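Written rules for a two-arm bench with cloths — what do you put on the sheet?
Detska Robotics Board > Practice and Safety > Small arms

c_furukawa
Posted 8/10/18

Good evening to all. I would like to ask your opinion about a one-page rule sheet for our bench.
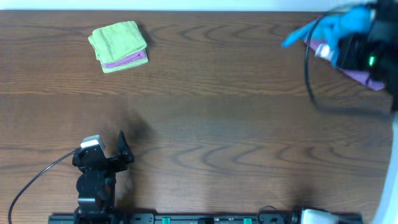
We are a small teaching lab and the students use two arms to pick up and fold microfiber cloths. Until now the rules were only spoken. Each new student learned them from the student before, and each time something was lost. In December we will have a second group, so I was asked to write them on paper. My draft is this:

1. One person is the operator. The operator says "live" before motor power is switched on and "off" after it is switched off.
2. When the motors are live, no hands over the table. This is also valid when both arms stand still.
3. The stop button is within reach of the operator's free hand. Test it at the start of each session and write it in the log.
4. Cables must be checked through the whole range of movement before the first run, at slow speed.
5. Maximum 24 cloths per session, then a break.
6. Cloths are placed by hand only with the power off.
7. Before leaving, both grippers are opened and empty, arms in rest position, power off.

My questions are two. First, is rule 2 too strict? The students complain that it makes the work slow, because they must switch off to correct one cloth. Second, should the sheet say something about a gripper which is holding a cloth when somebody presses stop? I did not find good advice on this in the manual.

Thank you in advance for your patience with my English.

Chiharu Furukawa

---

pallet_jan
Rule 2 is not too strict. Keep it. An arm that stands still under power is waiting for a command, and you do not always know from where the command will come. We had a script left open in a second window and it sent an old position to the arm. It moved fast, and the person next to it had his sleeve on the table.

What I would change is rule 1. To say "live" is good, but a person with headphones does not hear it. Put a lamp on the power supply of the motors. I mean a real lamp in the same circuit, switched by nothing else. The small lights on the grippers are something different, they only tell you what the maker decided they should tell you.

---

mtorvik
I disagree with pallet_jan on rule 2, or at least I disagree partly.

If a rule is annoying every two minutes, people will break it when the teacher is in the other room. Then you have a sheet on the wall which says one thing and a bench where they do another thing, and this is worse than a softer rule which is followed. With arms of this small size I would allow hands on the table when the arms are in a hold state, the operator has the hand on the stop, and the speed is limited in the controller and not only in the script.

We have worked this way at Akley for a long time with similar arms. The worst we had was a pinched finger, and it was during maintenance.

---

pallet_jan
"The worst we had was a pinched finger" — yes, and who wrote the pinched finger in the log? I ask seriously. In many labs the small things are not written, and after some years everybody believes that there were no small things.

Also students are not your colleagues at Akley. They change every term.

---

mtorvik
It was written, because it was my finger. But I accept the point about students. For a group that changes every term I would be stricter than for us.

---

Osk_R
I would like to speak about rule 4, which I think is the most important for this bench and the shortest on your sheet.

A camera cable on the wrist makes a loop, and the loop changes its shape with each joint angle. At slow speed it behaves nicely. At normal speed it swings, and it can go under a finger or catch a corner of the table. So one check at slow speed is not enough. We do it in this order:

- power off, move the arm by hand to each end of its range and look where the cable is tight and where it is slack
- power on, slow speed, same positions
- power on, working speed, with no cloth on the table
- the same again with the other arm in its usual working position

The last one is easy to forget. Two arms that are both fine alone can still put a cable of one into the path of the other. Leave the cable fixed at two points on the arm at minimum, and never fix it with something so strong that the connector becomes the weakest point.

Write the date of the check on a piece of tape and put it on the mounting rail. Then each person can see it without opening a file.

---

c_furukawa
Thank you, this is already very useful.

@pallet_jan: I will ask for the lamp. It is a cheap solution and I am a little ashamed that I did not think of it.

@Osk_R: I have copied your four steps. Our check was always done with one arm at a time, so the last step is new to us. The tape is also a good idea. I will put it at the end of the rail where the operator stands.

About rule 2, I understand both opinions. Maybe I can make two levels: for students no hands, for the two supervisors the softer form with the hand on the stop. But I am afraid that students will copy what they see the supervisors do.

---

mtorvik
They will copy. If you are afraid of this, then one level for all, also for yourself. I say it against my own argument.

---

hebe_lind
Hello, I come from the textile side and not from robots, so please excuse me if this is known.

Rule 5 says 24 cloths. Why this number? With microfiber the question is more how many times the same cloth was used. After many grips it gets a different surface, it holds lint, and it does not slide in the same way over another cloth. If your stack has layers of two colors, you should also not assume that the green and the purple ones behave the same. Even from one supplier the dye lots can feel different. We mark each cloth with a thread in the corner and take it out after 52 uses. I do not say that this number is right for you, only that there must be some number and somebody must write it down.

And please fold the starting stack always in the same way. If one student makes sharp edges and another makes soft ones, your results for the second week tell you about the students.

---

c_furukawa
@hebe_lind: The number 24 is only because this was the size of our first order. Your question is fair. The break was meant for the person, because the operator gets tired and begins to look at the screen instead of the arms. I think it is better to write the break in minutes and to have a different rule for the life of the cloth.

The stack we build by hand, one color on the other, and I see now that there is no instruction how to fold. We will make one.

---

grn_vass
For the second question in the first post, about the stop with a cloth in the fingers.

First you must know what your stop does. There are benches where stop cuts motor power, and the arm falls down or sinks slowly. There are others where the arm brakes and holds. For the gripper it is again a separate question: some open, some stay closed, and some stay closed only until you pull. Test it for each arm, also if the arms are bought together. If your two grippers do not have the same fingers, do not expect the same answer from both. A finger with a soft cover keeps a cloth in another way than a bare one.

Then write one sentence per arm on the sheet. At Vass we have this text, you can take it:

"After a stop, the arm may sink. Keep clear until it has stopped sinking. Do not pull the cloth. Switch off motor power, support the arm with one hand under the forearm, open the fingers by hand, take out the cloth, then move the arm to rest."

The part about not pulling is there for a reason. A person pulls the cloth, the joint is turned backward, and at the next start the arm thinks it is in another place than it is. The cloth is cheap. Cut it if you must.

---

Osk_R
+1 to all of this. I would add: after each stop with a held object, do the slow check again before normal work. It takes us 22 minutes the first time and much less when people know it.

---

pallet_jan
22 minutes after each stop? Then no student will ever press the button.

I am serious, this is a real danger. If pressing stop costs so much time, people wait one second more to see if the arm will maybe recover. The price of the stop must be low. Make the check after a stop short: home both arms, look at the cables, one slow movement, continue. Keep the long check for the start of the day.

---

Osk_R
I wrote it badly. The 22 minutes is the full check with a new person. After a stop we do a short one, similar to yours. But I agree that it must be clear on the sheet which check is meant, and I would put in big letters that a stop never needs an excuse.

---

tomasz_k
On our bench with the old Rover controller the stop button was behind the monitor, because the cable was short. Please measure from the chair and not from the table. We bought a longer cable only after 28 sessions.

---

c_furukawa
I have now the second version. Changes only:

1. Operator says "live" and "off". Lamp on the motor supply. If the lamp is on, the bench is live, also if nobody said it.
2. No hands over the table when live. Valid for all persons, supervisors too.
3. Stop button in reach from the chair. Anyone in the room may press it. A stop is written in the log but does not need an explanation.
4. Long cable check at the start of the day (four steps, date on tape). Short check after each stop.
5. Operator changes or takes a break every 28 minutes.
6. Cloths placed by hand with the power off, folded as in the instruction. Each cloth marked, taken out after 52 uses until we have our own number.
7. After a stop with a cloth in the fingers: text from grn_vass, one version for the left arm and one for the right.
8. End of session: grippers open and empty, rest position, power off, lamp off.

I tested the stop on both arms this afternoon, with the fingers closed on a cloth. They did not do the same thing, exactly as grn_vass warned. The left one let the cloth slide out when I pulled very gently with the power off, and the right one kept it. So I have two different sentences.

---

mtorvik
Good sheet. For number 5, 28 minutes is a strange number, students will laugh. But they will remember it.

One more: write who is allowed to change the sheet, and put a version number in the corner. Otherwise in one year there are three of them on the wall.

---

grn_vass
And you wrote that you pulled. The sheet says do not pull :)

---

c_furukawa
You are right, and I have written it in the log under my own name. The version number is added, and the changes go through me until the second group starts. I will write again in December when they have used it for some weeks.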